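Kids' Lunch Bags: Common Questions

How do I clean the bag?
Empty it, open the zipper all the way and wipe the lining with a damp cloth. Dish soap is fine. Skip the dryer.

Will it stand up by itself?
Usually, once there is something in the bottom.

Does the teddy bear print fade?
It can with hot water. Wash cool, bear side in.

Can I get a replacement zipper pull?
Yes. Write to the Clindley shop before 10 on Monday and it goes out that day. 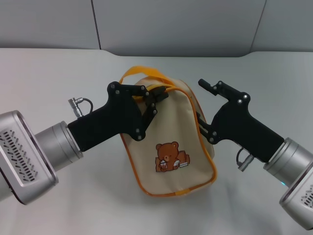
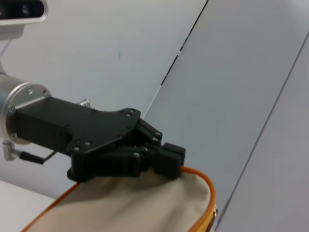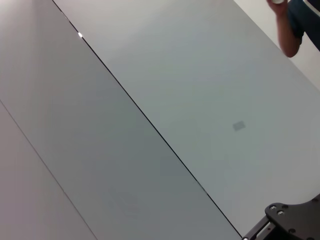 Nathalie Kennedy wrote to add that baking soda left in overnight took the banana smell out of hers.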